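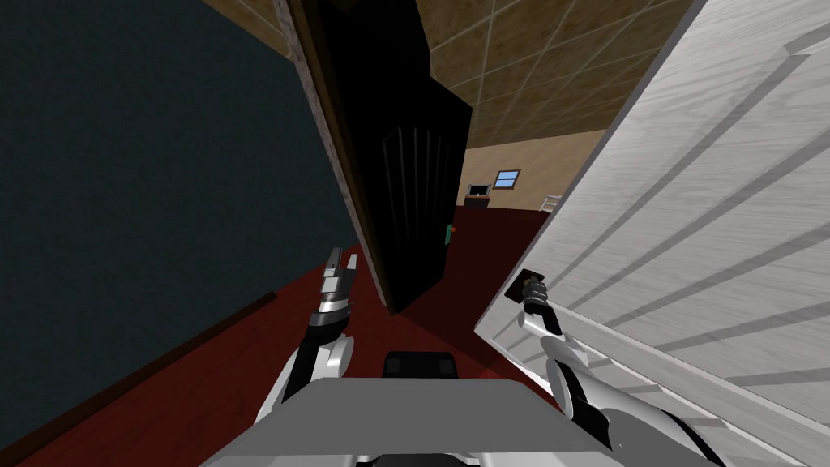 Sterum lever handle set, passage version, matte black

I bought five of these in September to replace the old brass knobs upstairs. They have been on the doors long enough now that I can say what I like and what I don't.

Each box has two levers, two round plates, a latch, a strike plate and a bag of screws. The instructions are one folded sheet with small drawings. The first door took me 42 minutes, mostly because I put the latch in backward and had to start over. The last one took almost 5.

The levers feel solid and come back to level when you let go. There is a little play in one of them, which I fixed by tightening the set screw underneath. The hex key in the box is soft and rounded off on the third door, so use your own. 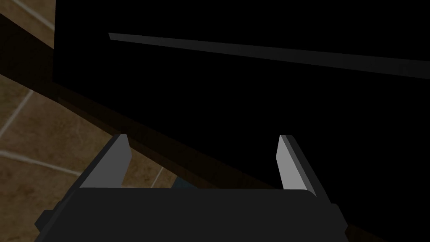

The finish is good so far. It does show hand cream and soap, and a damp cloth takes that off. I had Coughlan handles in my last house and the black wore through at the tip. No sign of that yet on these.

My main complaint is the strike plate. It is thin, and the corners are square. My door frames are cut for rounded corners, so I had to chisel out every one. Prolura sells a rounded plate that fits the same holes — I wish I had known before I started.

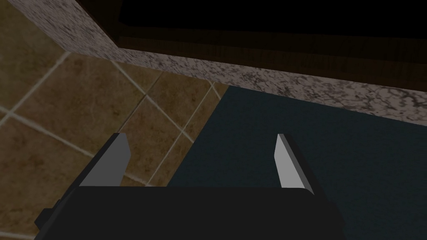 The latch is quiet once it has been used for a week or two. I paid $38 a set, and I would pay it again. If your doors are older, measure the hole before you order.

Four stars.

Kazimiera Ziółkowski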